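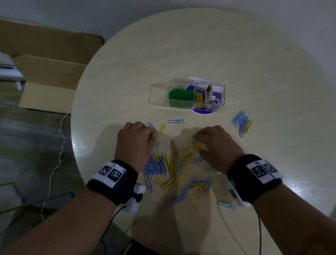 How to Prepare Paper Records for Transfer to the Archive

Home Services Guides Forms Contact

Search this site Enter keyword Go

Departments at the Diltport office are required to prepare closed files before they are sent to the Liepiņa Records Room. Files that arrive unprepared will be returned to the sending department. Please read all of the steps before you begin.

Step 1. Confirm that the file is closed

A file is closed when no further action is expected and the last entry is at least 18 months old. Files under audit or legal review must stay in the department until the hold is lifted in writing.

Step 2. Remove fasteners

Work on a clean, flat table and take out one sheet group at a time. Paper clips, binder clips and rubber bands must all be removed. Slide a clip off along the direction of the paper; do not pull it sideways, as this tears the corner. Staples may remain unless they are rusted. Clips in good condition may be returned to the supply cabinet.

Where pages must be kept together, fold a sheet of plain paper around them and write the subject on the fold in pencil.

Step 3. Discard what is not a record

Remove blank forms, duplicate copies and routing slips. Handwritten notes are kept if they explain a decision. When in doubt, keep the page.

Step 4. Place the papers in folders

Use the unbleached folders supplied by the Records Room. A folder holds no more than 600 sheets — fewer if the paper is heavy. Write the file number on the tab in pencil, followed by the first and last year of the contents. Adhesive labels are not accepted.

Step 5. Pack the box

Stand the folders upright with the tabs facing the front of the box. Leave a gap of 2 inches so that folders can be lifted out without bending. Do not lay loose papers on top.

Step 6. Complete the transfer form

List every folder on Form 7 in the order in which it is packed. Place one copy inside the box and send the other to Vija Priedītis, Records Supervisor. Collection is arranged once the form has been approved. Forms received after the end of May are held for the next transfer period.

Contact Records Services | Copyright Diltport Office of Records | Back to top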